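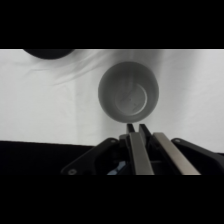 Home Places Food People About Contact

Places > Markets > Nesden Morning Market

Nesden Morning Market is a covered public market in the old quarter of Nesden, and I'll admit straight away that I'm not a neutral author, as I lived two lanes behind it for most of my twenties and still dream about the fried dough. It opens before dawn every day except the first Monday of the month, when the floors get hosed down.

History

The market began as a row of fish sellers on the river steps. The roof went up in 1957, or so the plaque by the east gate claims (my old landlord Gerasimos Vasilakis swore it was later, and he argued with that plaque every time we walked past it!). A fire one December took the north end, and the rebuilt part is the bit with the proper drains.

Layout

There are 57 permanent stalls. Fish and meat are on the river side, vegetables run down the middle, and the cloth and tailoring people are upstairs, where it gets terribly hot by ten. Kiều, the noodle counter by the stairs, is the one everybody sends visitors to. Go early, they run out of broth.

We use cookies to remember your preferences. Accept | Manage settings

People

Thịnh Ung has run Kiều for 33 years and still shouts the orders himself. Asuka Honda mends shoes opposite and keeps spare keys for half the lane, mine included back then.

Getting there

The number 4 bus from Velthorpe stops at the east gate. Parking is hopeless on Saturdays, so leave the car by the school and walk down.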